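Endilora - people wanted to run robot arms at household chores (Stonley)

Paid, part time. Starts as soon as we've filled the places. No robot experience needed, patience is.

We're trying to find out whether machines can do ordinary house and shop jobs yet. Folding tea towels, stacking shelves, putting flowers in a vase. Short version so far: some jobs, some days. We need more people on the controls and more people marking the results.

What you'd be doing
Driving a pair of arms through set tasks at a table, same task many times over. Then watching the arms try it on their own and writing down what went wrong. Dull in patches, we won't pretend otherwise. Sessions are 3 hours with a break.

Flower arranging is the current job and the one we're shortest on. Artificial stems, glass vases. Thin stems are a pig to grip and clear glass is hard for cameras to judge, so it's slow going. Last block was 352 attempts and 176 of them were marked good enough, by people who were being generous.
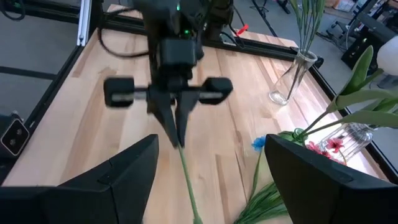

Can a robot do the flowers in a shop or a hotel lobby yet?
Not without somebody stood next to it. Ours can pick up a single stem and sometimes get it in the vase, but choosing where it should go, or sorting out a tangle, still needs a person. A florist would be finished and on to the next one.

Who we want
- 18 or over, able to get to Stonley on your own steam
- steady hands, OK sitting for a while
- will write "failed" when it failed
- florists, cleaners, shelf stackers, care staff very welcome, you know the work and we dont

Glasses fine. Left handed fine, please say so on the form as we're short of left handers.

Where
Crabtree building, Sandunholm Road, Stonley. Ground floor, step free. Bike racks round the back, parking is hopeless.

Pay
600 pounds for the full block of sessions, paid at the end. Leave part way and you get paid for the sessions you did. Travel not inlcuded, sorry.

To apply
Pick up a form at the Crabtree front desk or ask them to post one. Few lines on what work you've done and which hours suit, no CV. Forms back by 29/09/2020. Anyone who took part in April can apply again, just put "returning" at the top.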